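Gripper trials: the Olletti and the Memura go head to head

We've spent our Thursday evenings at the bench lately, and it's been lovely to see so many of you having a turn!

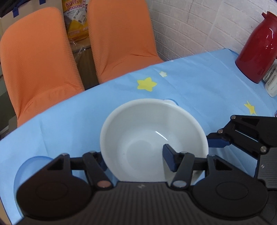
How the bowls went
Both hand-held grippers got 20 goes at lifting a white ceramic bowl by its rim, one fingertip inside and the other out. The Olletti dropped 3 and the Memura dropped 5 - closer than I'd expected, given how much grumbling there was over the Memura's stiff trigger (my own included, I'll admit). The blue grip pads seem kinder on a glossy rim than the old grey ones.

Next up
Cups, then the Sydorenko controller, if the cable gets here. Bring a mug from home if you can spare one.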